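3.2 Sanitizer on shared tables

Second item on the list, after wipes. Wipes were easy: either there's a pack out or there isn't. Pump bottles were harder to score and we changed the scoring once, after the Burcombe visits, so the Burcombe sheets were redone from notes (see 3.4).

What we wanted to know was simple. When a shared work table has a bottle of hand gel on it, where does it stand, and do people use it more if it stands there? Earlier work mostly looks at wall dispensers by doors. Tables are different. A bottle on a table gets pushed around, ends up behind a monitor, goes home in a bag. At the Hayes site one bottle spent the whole first week on a windowsill and got no pumps that we saw.

Tables were sorted into 2 types. Type A, bottle kept to the edge or a corner. Type B, bottle out on the open part of the top, reachable from at least two sides. Round tables left out. So were tables with built in trays, becuase the tray decides the spot and not the people. We did not ask anyone to move a bottle and did not move any ourselves, with the exception of refills, and those went back on the same spot (a pencil dot under the base, wiped off at the end).

Bottles: clear plastic only, pump top, so the gel level could be read without picking the thing up. Colored bottles were swapped out before the start. Level was marked on the log sheet at opening and closing. Pumps per day worked out from the drop in level, not from watching, which is rough for the last bit of gel where the pump sucks air. Anything under that point was dropped. Total pumps logged came to 1,000 at the Wellska rooms, over 8 working days, and that is the set used for the main comparison.

Other things on the table were noted but not scored. Power outlets matter more than we thought going in. People sit near a socket, then the bottle drifts toward the socket or gets shoved away from it to make room for a charger. Tape lines too: where a table had a marked off area, we wrote down that it had one, and left the question of in or out for later, as the lines were not laid the same way from room to room. Figure 3 is a Type B table.

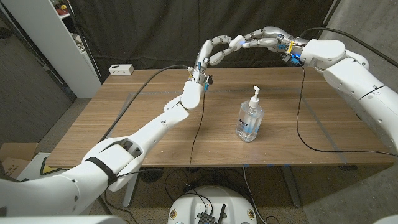 Vol. 2, No. 3, p. 8

Figure 3. Pump bottle on a wood-grain table top, Type B. Clear bottle, clear gel, white pump with the nozzle to the left. Two-socket outlet at the back left; grey tape on the right side of the top.

Nozzle direction went on the sheet as well, left, right, toward or away, as seen from the side the logger stood on. Was going to be dropped, kept in after the Nornuvier pilot, where loggers said a nozzle facing away made people turn the bottle first and some just gave up. Not enough cases here to test it properly. Labels were read only for gel type, and where the label was small or worn we went by the supply list insted.

Results by table type are in 3.3. Refill days are left out of all of them.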